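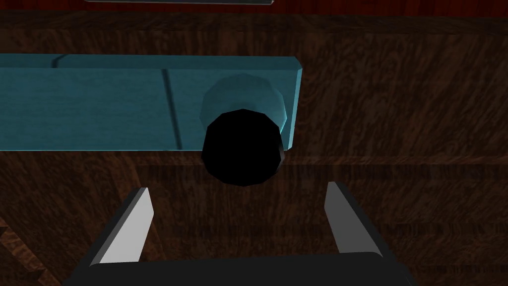
Page 17

The Draslow claims office opened its doors to the public in December, and I went along for the afternoon session. The office handles road accident claims for the whole Lerkia district. Most visitors had a claim pending or were helping a relative with one.

Santosh Negi, who runs the intake desk, took our group through the path a file follows. A claim starts with the police report and the hospital record. If either is missing, the file goes to a holding shelf and a letter is sent out. He said 67 files were on that shelf the morning we came. The usual gap is a doctor's signature.

Upstairs are the assessors. Each one carries a list of open cases, and the longest list on the wall chart stood at 391. We were not shown any names. An assessor explained how lost wages are worked out for people who are paid in cash - a letter from the employer helps, and so do bank deposits, but a sworn statement alone is rarely enough.

The question period ran long. A woman from Trirkcombe asked why passengers and drivers fill in different forms. The answer was that fault still matters for drivers under the current rules and does not for passengers. Another visitor wanted to know if a lawyer is required. One is not, and the desk will check a form for free before it is filed.

Parking is on Kuusk Street, behind the building. The intake desk closes at 5, and forms can be left in the box by the side door after that.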